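Accueil | Projets | Promotions | Bibliothèque | Contact

Rapport de projet - L'e-mail de relance dans une petite boutique en ligne
Remis le 04/07/2022

1. Contexte

Notre groupe a travaillé avec Vandby, une boutique en ligne de vêtements d'occasion. La boutique envoyait la même lettre d'information à tous ses contacts, sans distinction. Le fichier comptait 2856 adresses au début du projet. Notre tâche était de proposer une séquence de relance pour les clients inactifs et de la tester sur un échantillon.

2. Méthode

Nous avons retenu 400 clients sans commande depuis le mois de January de l'année précédente, soit janvier 2021. L'échantillon a été divisé en deux moitiés. La première a reçu un message unique avec un code de réduction. La seconde a reçu trois messages courts, espacés de neuf jours, et le code ne figurait que dans le dernier. Les envois ont été faits avec l'outil Werport, que la boutique utilisait déjà.

Les objets des messages ont été rédigés par le groupe puis relus par la boutique. Deux propositions ont été refusées parce que le ton était jugé trop pressant. Chaque message présentait un seul article, avec une photo, un prix et un bouton. 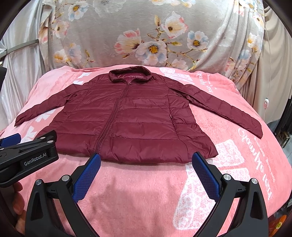

Edivaldo Bastos a fait remarquer à la soutenance intermédiaire que le code de réduction faussait la comparaison, et qu'il aurait fallu un troisième groupe sans aucune offre. Nous sommes d'accord avec cette remarque, mais les envois étaient déjà partis.

3. Résultats

La séquence en trois messages a produit plus de commandes que le message unique. Au total, 88 clients ont passé commande pendant le test, en majorité après le dernier message. Les désabonnements ont aussi été plus nombreux dans ce groupe - surtout après le deuxième envoi, qui n'apportait rien de neuf.

4. Limites

Le test n'a porté que sur une période et les soldes ont commencé avant la fin. Werport compte comme ouvert tout message dont les images sont chargées, nous n'avons donc pas retenu le taux d'ouverture.

5. Suite proposée

Supprimer le deuxième message, garder l'écart de neuf jours et refaire le test hors soldes avec un groupe témoin. Les textes des messages sont en annexe A, le tableau des envois en annexe B.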